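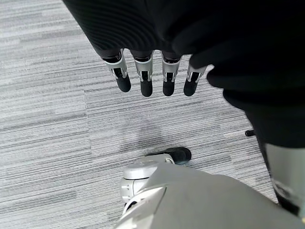

Unit 7: Reviewing a Dexterous Hand Before Purchase

Instructor: Eleri Rees
Lab support: Costel Barbu

This unit uses the Rovero hand, sold by Bristar as an add-on for humanoid robots. Students will prepare a short review addressed to a buyer who has no background in robotics.

1. Product on offer
The hand is listed at $1,705 on its own and $2,195 with the service plan. The plan covers replacement fingertips and one yearly inspection. Shipping is charged separately.

2. Points to examine
Fingers: note the metal joint sections near the base and the rounded black tips. Record how far each finger travels when commanded to close.
Covering: the black fabric must not catch in the joints. Check the range of motion with the fabric on, then with it removed – the two results are to be reported separately.
Clearance: with the arm lowered, confirm that the fingertips do not strike the leg.

3. Written review
Length is limited to two pages. State the price considered, the tests performed and any test that could not be completed. Claims taken from the Bristar brochure must be marked as such.

4. Grading
The review carries 49 points. Drafts are due in November and should be handed to Mr. Barbu at the lab desk.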